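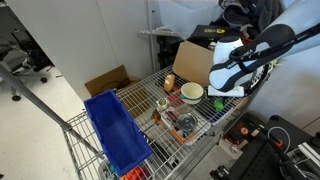
How do they make a cartoon talk in another language?

OK so you've watched a cartoon from far away and the fox in it spoke English. Perfect English! But the movie was made in Slovakia. So who's talking?

Somebody else. That's called dubbing.

Dubbing means taking out the old voices and putting new ones in. The pictures stay the same. The music mostly stays the same too. Only the talking changes.

Let's use a real movie. It's called Indavham, it's 6 years old now, and it's about a fox who wants to run a train station. Silvia Halás wrote it and Norbert Matoušek drew most of the backgrounds. It has 815 lines of talking in it. A line can be a whole speech or just "Ow!"

Step one – the words

First a translator writes all the lines again in English. Sounds easy. Nope. The fox's mouth is already drawn, and it opens and shuts when it wants to. If the fox says a short word in Slovak and the English word is super long, her mouth stops moving and the voice keeps going. Looks weird.

So the translator hunts for words that fit. Words with B, M and P are the tricky ones, because your lips have to close to say them. Try it. Say "mop" in a mirror. Now say "leg." See the diffrence?

Jokes are worse. A joke about a word in one language is usually no joke at all in another, so the translator makes up a new one. Same spot, same length, still funny (hopefully).

Step two – the voices

Next come the actors. They stand in a small quiet room with a microphone and a screen. They hear the old line in headphones, then they say the new one. Then again. And again.

Nahuel Valdebenito did the stationmaster in the English one. He's also the goat. And the goat's grandma! Lots of dubbing actors play more than one part, they just change there voice.

Most of the time the actors aren't even in the room together. The fox and the goat have a big argument in the middle of Indavham, and the 2 actors recorded it on different days.

Step three – the mix

Now a sound mixer puts it all together. Voices, footsteps, train noises, songs. If a character is in a tunnel the voice has to sound like a tunnel. If she's far away it has to be quieter. Zuzana Vrabec mixed this one, and the tunnel part took her the longest.

What about subtitles?

Subtitles are the words at the bottom of the screen. You hear the real voices and read along. Cheaper and faster to make. But you have to read quick, and little kids can't yet.

Some people like dubs, some like subtitles. Both fine.

Try it yourself

Pick a cartoon. Turn the sound off for around a minute. Make up your own lines and say them when the mouths move. Get a friend to do the other voices. It's harder than you think, and grandma goats are the hardest.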